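**Laundry tips, with a gripper**

Jun 2, 2020

The Ellow hand-held gripper kit arrived in January, and I've been doing small household jobs with it ever since, at several times the effort. You squeeze the handle, the fingers close, and a sock goes where you meant it to on the second try. A few tips if you're tempted:

- Pick knitwear up by the ribbed part. Fingertips flop, cuffs behave.
- Take tags off new gloves *first*. A cord will find the joints.
- Work on a bed, standing up. I tried the floor and my knees wrote to complain.
- Keep cables to one side and off the pile.
- Two sessions a day is plenty. Hamish Dow did more and couldn't open a jar.

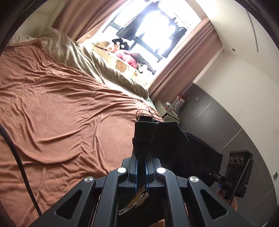
*Black glove held by the cuff end, tag still on.*

Thin cotton is harder, and anything silky slides straight out. Hamish Purves swears by the Nindis fingers, sold separately, naturally. I haven't bought them. For matching pairs I still use my own hands, which came free and need no charging.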